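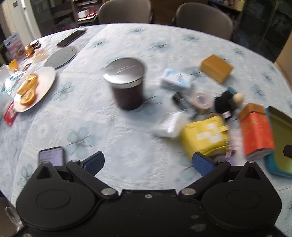 **Udside supper club gets its kitchen back, starts again in March**

The Udside community supper is back on from March, after the hall kitchen was shut for most of the winter with a bad drain. First sitting is at 5, doors a bit before. Same hall, side entrance, the front steps are still taped off.

Sze-wing Ng, who has run the bookings from the beginning, confirmed the restart this morning. The plumbers signed off the floor last week and the county inspector came through the day after — no problems apart from a missing thermometer in the second fridge, since replaced.

"We lost the whole soup season," she said. "People kept calling me at home to ask. I had to stop picking up."

Tickets are $7, kids eat free with an adult. There were 177 names on the waiting list when the kitchen closed and those people get first pick, so anybody new should expect to wait until the second or third supper. Each sitting takes 36. Ng would like to add a late sitting but says that depends on who can stay and wash up.

Menu for the opening night is chicken and rice, a bean stew, slaw, and whatever bread Hourani Bakery has left at closing. The bakery has donated to the suppers before and said it will do so again through the summer. Dessert not settled. Probaly cobbler.

Warrick Waaka is back cooking. He spent the break doing weekend shifts at the Gorker Street diner and says he has picked up a better way with onions, though he wouldnt go into detail. He wants a second person on the stove and will train. Mornings only, no experience needed, bring closed shoes.

A few changes from last year:

- Booking is by phone or the sheet at the library desk. The email address is dead, don't use it.
- Takeout boxes only for people who can't get to the hall. Call ahead.
- Parking behind the hall is for drivers with a permit. Everybody else on Flovlow Road, which is free after 4:30.

The repair bill was covered partly by the hall's insurance and partly by the fall rummage sale. Ng didn't have the final number yet. There is still money owed on the new floor, and a jar will be out by the door.

The bus question is still open. The evening route past the hall was cut in the new timetable and the last one back into town now leaves before most people have finished eating. Ng has written to the transit office twice, no reply as of this afternoon. Rides home can be arranged for older guests, ask when you book.

Allergy list goes up at the hall the day before each supper. More on the late sitting when we have it.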